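The textile conservation office at Gadutley occupies two rooms on the ground floor of the former customs building. Sunil Gazi has directed it for 22 years and will step down in March. He agreed to speak with the newsletter about the office's work with parish and municipal collections, and about the transfer of its duties to his successor, Senthil Kulkarni.

When Mr. Gazi was appointed, the office had no written register. Loans were recorded on index cards, many of them undated. "The first winter was spent reading handwriting," he said. "We had banners from the Ginel mill chapel listed under three different names, and one christening gown that had been signed out to a school and never signed back in. It came home eventually, in very good order."

The register now lists 415 items, held by 20 lending institutions. Each entry records the fiber, the known history of ownership and any previous repair. Mr. Gazi considers the last of these the most useful to those who come after. "An old repair tells you what someone thought was worth saving," he said. "I am slow to remove one, even a clumsy one. The Wijaya bequest has darning in it that I would not have done myself, and I have left every stitch of it alone."

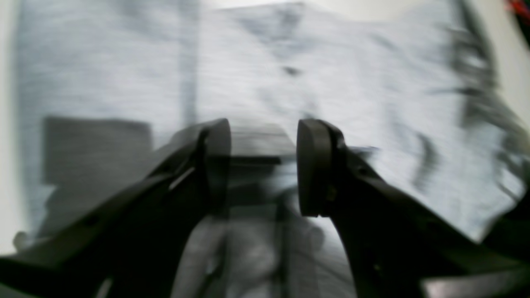
He was asked whether the public understands the difference between cleaning and conservation. He replied that most inquiries still concern washing. Families bring in a tablecloth or a uniform and hope to have it made white again. The office does not accept such work, but it does give advice by appointment and keeps a printed sheet on storage at the front desk. The sheet recommends acid-free tissue, a dark cupboard and a yearly inspection for moth.

Mr. Kulkarni joined the office from the Kema regional archive, where he was responsible for flags and ceremonial dress. He intends to keep the present loan terms and to revise the handling course offered to lending institutions. "The course was written for museum staff," he said. "Many of the people who attend now look after a single case in a town hall. They need to know how to lift a garment and how to fold it – and whom to telephone."

Both men spoke of the question of space. The flat storage drawers are full, and two large hangings remain on rollers in the corridor. A request for the adjoining room has been submitted to the municipality, and a reply is expected before the end of the financial year.

Mr. Gazi will continue to advise on the Wijaya bequest, at Mr. Kulkarni's request. Appointments for advice may be made at the front desk until 4 p.m.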